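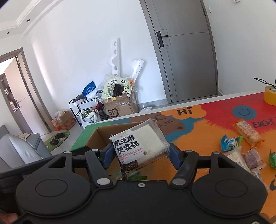 Handout 4: Looking after the two-finger gripper

Practice objects for this unit are wrapped snacks, which are slippery and, being snacks, tend to leave the inventory. Please grip before you eat.

Before a session
Wipe the dark blue finger pads with a damp lint-free cloth. Sugar dust is a fine lubricant. Close the fingers slowly by hand and watch the pads meet. If one arrives early, go to the Urnik alignment sheet and don't bend anything.

Pivots
Check the silver caps on both sides for play. A faint click is wear. A loud click is a form you will fill in. Full service is every 1,000 cycles. The Zisby bench unit got to 1,354 before anyone looked at the log, and it now closes like a garden gate.

Screws
Snug only. The Sarpong lab has a jar of stripped ones if you need persuading.

Grip test
Lift one wrapped item, tilt it, hold for 5 seconds. If it creeps, clean the pads again before touching the force setting. Try a crimped end as well as a flat side.

Write the result in the log, including the embarrassing ones. Logs are due by 4 in the Ciseson room.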